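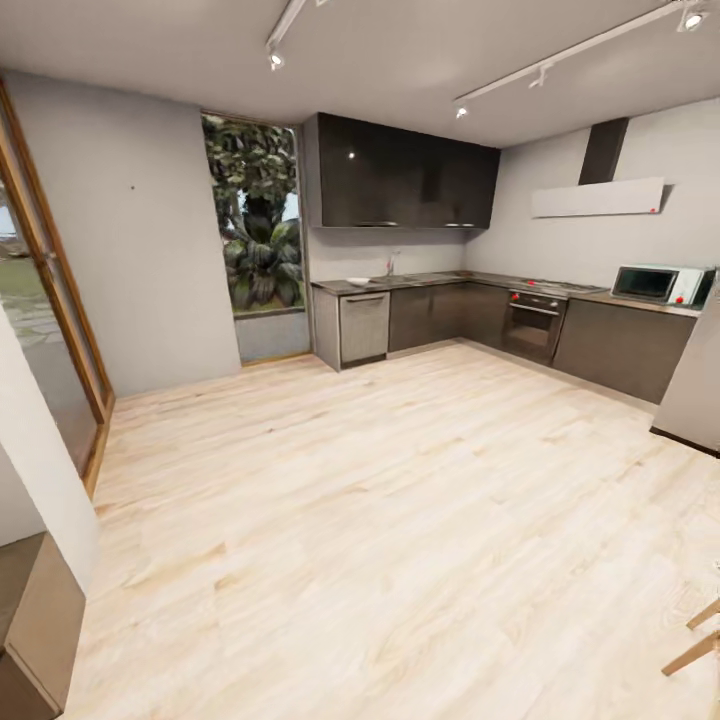

Seija Väisänen 听完开题汇报以后只回了一句：你们打算证明动线没有用，可你们连“动线”这个词指什么都还没讲清楚。

她说得对，我们为此把开题报告重写了一遍。但重写之后，我们对题目里那句广告词的怀疑并没有减少。

“合理动线每天为您省下30分钟”：一句厨房广告词的查证
住宅与日常生活课程 项目报告
组员：Hsin-yi Kong、Oi-ling Peng、Ivan Tkachenko
指导：Seija Väisänen
提交日期：2024年10月3日

一、题目的来历

Branico 是一家做整体厨房的公司，宣传册第一页印着标题里的那句话。往后翻，有一张平面图，冰箱、水槽、灶台之间连着三角形，再往后是收费说明：动线设计服务另收3000元，下单全套橱柜的客户可以抵扣一部分。宣传册没有写这30分钟是怎么得出来的，没有写是跟什么样的厨房相比，也没有写省时间的是谁，一个人住的人和给一大家子做饭的人都被称作“您”。

我们给客服写过信。第一封没有回音。第二封的回复说，数据来自“多年设计经验及客户反馈”。我们再问客户反馈有没有书面记录，对方寄来了一本新版宣传册，内容与旧版相同，换了封面。

Oi-ling 的父母去年装修时付过类似的钱，选的是另一家，叫 Kadlec。她母亲对厨房很满意。我们问她满意在哪里，她说抽屉关起来没有声音，灯也比以前亮。问到做饭有没有变快，她想了一会儿，说应该有吧，不然钱不是白花了。这句话后来在我们的讨论里被反复提起，因为它恰好说明了这类“客户反馈”最容易出什么毛病：花了钱的人很难承认没有效果，卖东西的人又很乐意把这种不承认记成好评。

二、“动线”到底指什么

按照 Seija 的要求，我们先整理了定义。厨房设计类的教材和手册里，“动线”至少有三种用法。

第一种指人走过的路程。把冰箱、水槽、灶台看成几个点，量出它们之间的距离，距离越短越好，但也不能太短，否则转身困难。这就是常说的工作三角。

第二种指做事的顺序：取、洗、切、炒、盛。台面按这个顺序排开，东西往一个方向走，不用来回。按这种说法，路程长一点没有关系，走回头路才是问题。

第三种最含糊，指几个人同时在厨房里会不会互相碰撞。这种用法在销售人员口中出现得最多，也最难量，因为碰不碰撞首先取决于家里谁进厨房。

这几种用法可以互相矛盾。一字型厨房顺序很清楚，但从一头走到另一头的路程不短；L型厨房把三角形压小了，拐角那一块台面却经常用来堆东西。宣传册从不说明自己用的是哪一种，读者读到“动线合理”，各自按自己的理解去点头。

工作三角这个概念本身也有来历。它成形于上世纪上半叶，当时设想的是一位主妇独自在厨房里完成全部家务，灶台是唯一的热源。今天很多人家有电饭煲、微波炉、空气炸锅和洗碗机，三角形早就不止三个角了。我们查到的几本新手册承认这一点，改称“工作分区”，可是配图还是那个三角形。

三、我们做了什么

我们在 Wumimlow 小区找了一些愿意记录做饭过程的住户，通过楼下的公告栏和 Hsin-yi 的邻居群联系。参加者在2周里每天记录晚饭的准备过程，用的是一款叫 Clornen 的免费计时应用，每15分钟提醒一次，让人选择当时在做什么：备菜、烹煮、等待、找东西、清洗、其他。

我们另外请每户画了一张自家厨房的草图，标出水槽、灶台和冰箱的位置，再由我们上门用卷尺核对。草图和实际差得很远的不在少数。有一位住户把冰箱画在水槽旁边，上门一看，冰箱在客厅。他解释说冰箱从前在那里。

这套办法的缺点我们很清楚，先写在前面，免得后面的结论看起来比它应有的样子更可靠。

间隔太粗。走几步路拿一根葱只要几秒钟，按这个间隔记录，走路根本不会单独出现。我们一开始设想用计步器补足，后来放弃了，做饭时人在原地挪动，计步器多记还是少记全看手机放在哪个口袋。

样本不随机。愿意每天记录做饭的人，多半本来就喜欢做饭，或者本来就对自家厨房有意见。

没有装修前后的对比。这是最要紧的一条。要检验广告词，应当找到同一户人家，在改动之前和之后各记录一段时间。课程的时间不允许，也没有人愿意为了我们的作业重新装修。

Kazue Mizuno 在中期讨论时提议我们干脆把题目改成“住户如何看待自家厨房”，这样就不必回答快慢的问题。我们考虑过，没有采纳。换一个容易回答的题目，广告词还是没有人去查。

四、记录里看到的

先说跟广告词直接有关的部分。要每天省下30分钟，首先得有30分钟花在可以省的地方。按参加者的记录，晚饭准备中占比最大的是备菜和烹煮，其次是清洗，“找东西”很少被选中。备菜里主要是洗和切，烹煮里有相当一部分是人在旁边看着火，这两样的长短取决于做什么菜、切得快不快、火候要多久。把冰箱挪近一步，土豆不会熟得更早。

有一位参加者的厨房按工作三角的标准来看很糟糕，水槽和灶台中间隔着一扇门。她的晚饭时间在所有记录里却偏短。她的做法是前一晚把菜洗好切好装盒，第二天回家直接下锅。另一位的厨房几乎就是手册上的标准图，他做一顿饭的时间偏长，自己的解释是边做边看球赛。

这两个例子不能证明动线没有作用，只能说明有别的东西影响更大，而宣传册一个字都没有提到这些别的东西。

再说我们没有料到的部分。访谈里抱怨最多的是台面不够。很多人的台面面积本来不小，被电器、调料架和晾碗架占去以后，留给砧板的地方就只剩一小块，切好的菜没处放，要先腾盘子，再腾放盘子的地方。其次是光线。吊柜投下的影子正好落在切菜的位置，晚上尤其麻烦，有人说自己切菜全凭手感。还有人提到台面的颜色和光泽：深色亮面的台面看起来干净，灯一开全是反光，水渍和指印也格外明显。

Ivan 把访谈记录重新读了一遍，想找出有没有人主动说“走得太多”。他找到的说法都很含混，比如“转来转去的”“一顿饭下来腿酸”。追问之后，腿酸的原因多半是站着，跟走路关系不大。一位住户后来在水槽前放了一块软垫，说比什么设计都管用。软垫是超市买的，价钱她已经记不得了。
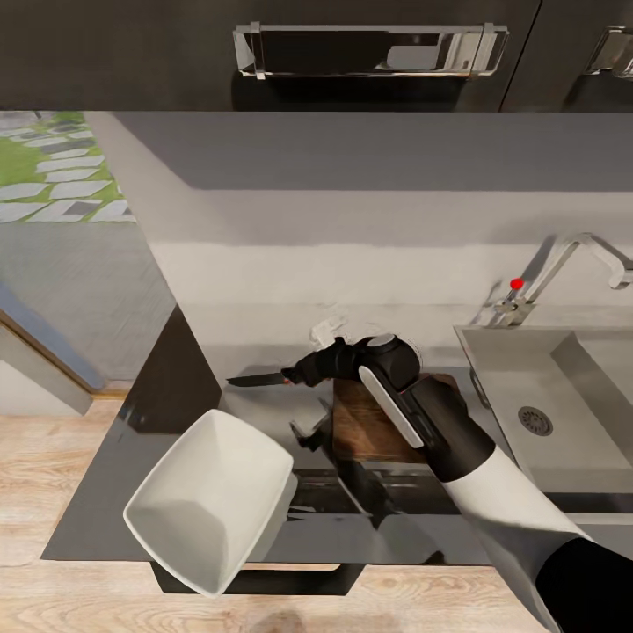
五、会不会是我们弄错了

写到这里，组内有过争论，有必要如实交代。

Hsin-yi 的看法比另外两人温和。她认为动线的好处可能本来就不体现在时间上。一个顺手的厨房让人少烦躁，多愿意做饭，这种好处记录表捕捉不到，却是真实的。她引用了一位住户的话：“现在回家想做饭了，以前想到厨房就想点外卖。”这位住户刚换过厨房。

Oi-ling 不同意。她指出这位住户换厨房的同时也换了工作，下班早了，想做饭的原因可以有很多。而且，如果好处是心情，广告就应该写心情。写了分钟，就应当按分钟来查。

Ivan 站在中间。他提醒大家，饭馆后厨对站位和取物顺序要求极严，那里的动线确实影响出菜的速度。问题在于饭馆一晚上重复同一套动作很多遍，每次省几秒，累积起来很可观；家里一道菜一天只做一次，把后厨的道理搬到家里，乘数就没有了。宣传册最后一页刚好有一张专业厨房的照片，配文是“大厨之选”。

我们还试着替 Branico 算过账，看看在最有利的假设下能不能凑出那个数。假设旧厨房布局极差，假设一日三餐都在家做，假设每取一样东西都单独走一趟，从不顺手多拿，再假设新厨房里一步都不用走。要四条同时成立，才勉强接近广告上的说法。一个每样东西都单独走一趟的人，换了厨房大概还是会这样走。

当然，这笔账也是我们自己编的假设，不比对方的“多年设计经验”高明多少。区别是我们把假设写了出来，谁都可以来改。

六、能说的和不能说的

根据现有材料，我们认为可以说：在参加记录的住户里，没有看到厨房布局与晚饭准备时间之间有明显的关系；住户自己抱怨最多的是台面和光线；宣传册上的说法没有给出来源，经两次书面询问仍然没有给出。

我们不能说动线设计没有用，也不能说 Branico 的客户没有省下时间。没有前后对比，这些话谁都不该说。Seija 在初稿上把我们写的“彻底驳倒”四个字划掉了，旁边写着“拿什么驳”。我们接受这个批评。

也有一些话我们想说，但证据不足，只能作为猜想留在这里。我们猜想，“动线”在销售中的主要用处是给设计费一个名目。柜门、台面、五金都可以拿去别家比价，动线没法比，因为没有人知道一条好动线值多少钱。要检验这个猜想，需要看到不同公司的报价单和成交记录，我们向几家门店要过，都没有要到。

七、给后来做这个题目的同学

七月开始找参加者不是好主意。天热，很多人家不开火，有几户的记录里连着好些天都是凉面。凉面的数据我们保留了，没有剔除，读的时候请留意。

记录间隔要缩短，或者干脆改成上门观察，只看一顿饭，但看仔细。我们原以为上门会让人不自在，后来核对草图时发现，多数人一边聊天一边照常干活，反而是应用的提醒声让他们手忙脚乱，湿着手去按屏幕。有人因此在饭后凭印象补填，这些补填的记录我们做了标记，放在附录里。

草图一定要核对。

如果能联系到正准备装修的人家，请务必在开工之前就开始记录。这件事我们没有做到，整份报告最弱的一环就在这里。Oi-ling 的一位邻居打算明年换橱柜，已经答应让下一届的同学去看，联系方式留在课程办公室。

附录说明

附录一为住户草图与核对结果，已隐去门牌。附录二为计时记录汇总，补填条目用星号标出。附录三为与 Branico 客服的往来信件，对方寄来的宣传册新旧两版一并附上，封面以外的页面请自行对照。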